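**Sim keeps dropping flatware, shared workshop build**

**dr_ouali:** Before we let the arm near the real kitchen bench at Istside I'm running it in simulation. Picks on the egg go fine. Fork picks slip. Physics step is 3000 Hz, 300 trials so far.

**crisanto_s:** Raise the friction on the finger pads. Default is too low.

**dr_ouali:** Did that. It sticks, then jumps when the fingers open.

**Brisa C:** I wouldn't touch friction. Check the collision mesh on the fork. If it's one convex hull, the gaps between the tines are filled in and you're squeezing a wedge.

**crisanto_s:** Mine is a hull and it picks up fine.

**dr_ouali:** Trial 837, gripper at the tines:
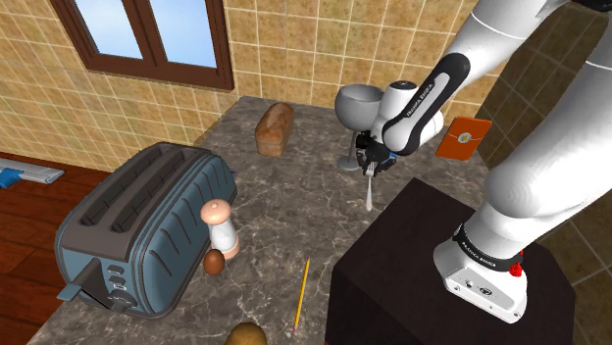 **hongjun:** Brisa is right about the mesh, but I'd also grasp at the handle. Split the hull first and rerun with the same seeds.

**crisanto_s:** Still say friction.

**dr_ouali:** Splitting it tonight. Will post the numbers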